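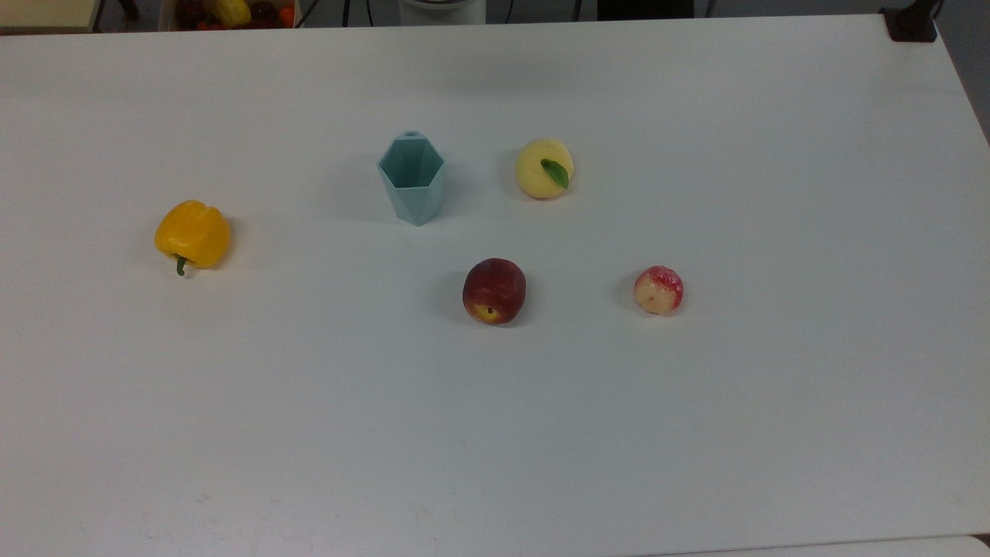 Edgars Petrauskas replied: Same fault on our Prarken label printer. Prints the first batch, then stalls with the amber light on and the queue showing "sending". Restarting the spooler clears it until the next long job.

Ticket 272
Status: open, waiting on site
Site: Skenby shop, back office
Raised by: Kaja Bite
Assigned to: Santosh Nautiyal

Fault: price labels stop part way through a run. Short runs complete. Anything over 30 labels stalls.

Log

Checked cable and swapped USB port. No change.

Driver was the May release. Removed it, rebooted, installed the previous one. First long job completed, second stalled at the same point.

Ran the printer self-test with the computer disconnected. Full strip printed, no gaps, light green throughout. Head and roller ruled out.

Port timeout was set to 5 seconds. Changed to 2000 on Edgars's machine by mistake (field is in milliseconds there, seconds here). Put back. Sorry Edgars.

Set timeout to 30 on the Skenby machine. Two long jobs completed. Third stalled, but the roll had run out and the sensor did not report it.

Sensor cleaned with a dry swab. Reports empty roll correctly now.

Kaja: fruit and veg labels fine this morning, shelf edge labels still slow to start. Nothing has stalled.

Slow start is the template pulling the logo from the network share. Local copy saved, template to be repointed. Olanrewaju Abubakar has the login for that and is back on Monday. Leave timeout at 30 until then.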